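Stop Buying Grippers on the Spec Sheet

Posted 15 October 2024

I have been arguing with Senyo Mahama for most of a year now, and I'm going to do it in public because he keeps beating me at lunch. Senyo thinks you pick a gripper the way you pick a drill. You look at how hard it squeezes, how wide it opens, how long it lasts, and you buy the best numbers you can afford. I think that's fine if your whole life is boxes. Mine is mostly laundry.

We had two grippers to compare at Zakbridge this fall, a Pavstead and a Jesico. On paper the Pavstead walks all over the other one. It squeezes harder, it closes faster, and the sales page has a very nice video of it picking up a brick (who is buying these things to pick up bricks?). The Jesico costs $1223 and the Pavstead costs $2435, and Senyo's view was that you can feel the difference in your hand the second you pick it up. He's right, you can! The Pavstead feels like a good car door.

Then we gave them both a pile of T-shirts and the good car door was a pain in the neck. It grabs the shirt, sure. It also grabs the shirt underneath, and the sheet underneath that, and up comes the whole lot like a tent. Araba Mensah spent an afternoon turning the force down and down until it behaved, and by then she was using such a small slice of what it can do that I started to wonder what we'd paid for.

The Jesico has soft pads and a lazy sort of close, and it let me get one layer at a time much more often. Not every time. It hates buttons. It is also louder, and the pads peel at the corners if you leave it in a warm car, so please don't write to me saying I'm on their payroll.

My real gripe is with how we all test. We sit at a clean bench with a wooden block and a ruler and we write down 300 clean picks in a row and everybody goes home happy. Then the thing goes to a real bedroom and meets something fuzzy with a string hanging off it. Wumpini Issahaku has a rule that no gripper gets a score from her until it's been used on a made bed, by hand, by a person who is a bit tired, and I used to think that was fussy. I've come all the way around. A bed gives under the fingers. The bench never does, so you never learn what happens when you push down a little too far.

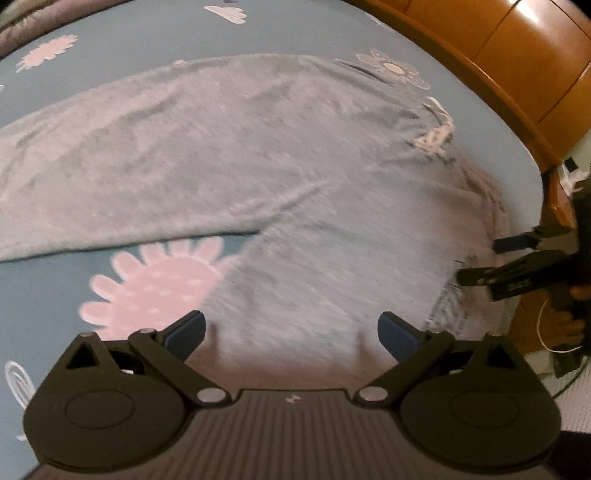 And soft stuff is where the hand-held kind earns its keep, because you can feel a bad grab coming before you see it. You squeeze, something drags, and your wrist fixes it for you. An arm won't do that unless somebody has taught it to, and it can only learn from what we bothered to try. If all we ever try is blocks, we'll get an arm that's great at blocks.

Two hands matter too, by the way. I know it doubles the cost and Cecilia Eshun, who signs for these things, has told me so in writing. But try straightening a pair of pants on a mattress with one set of fingers. You pull one leg and the other one comes along for the ride. You end up chasing it around the bed like a dog with a blanket.

Senyo's comeback is that cloth is a special case and we shouldn't pick hardware for special cases. Look around your house, Senyo! Towels, socks, curtains, the bag your bread came in. I'd say the brick is the special case.

So what would I buy with $3000? Two of the cheap ones, spare pads, and whatever's left on thrift store clothes, the lumpier the better. Senyo would buy one Pavstead and a nice case for it. We're both going to be at the Gasser meetup in December, and he says he's bringing the brick.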